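Gripper faults mid-grasp in sim, width reads 0 with a rod in the fingers
Jinthorpe Boards > Simulation > Faults

mwogan
Running the Drummond kitchen set in Junari. Task is pick up a thin rod at the counter, lift, place. Ran 100 episodes overnight and 6 stopped with a grasp fault. The fault fires while the rod is still held. Logged width at that point is 0, so the controller decides the fingers are empty and opens. Rod gets dropped on the counter.

dutgate_s
Contact offset. Thin cylinders sink into the pads if it's set too small. Raise it.

mwogan
Tried that first. Same fault on the same seeds.

Sorcha Tennant
I disagree with dutgate_s. If the rod were sinking in you would see the width drift down over many steps. Does yours drift or jump?

mwogan
Jumps. Seed 113 is normal at one step and 0 at the next.

Sorcha Tennant
Then it's the joint reading. Check whether the width is taken before or after the physics step.

dutgate_s
A jump can still be penetration if the solver gives up. I wouldn't rule it out on one seed. And whatever the cause, opening on a single bad reading is a safety problem. Don't put that logic on the real arm.

mwogan
Agreed on the last part, it now needs several low readings in a row before it opens. Wrist view from one of the bad seeds is at the end of this post. Will move the width read to after the step and rerun all 100 before I touch the offset again.

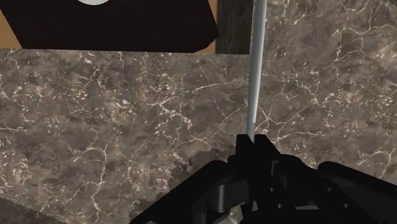
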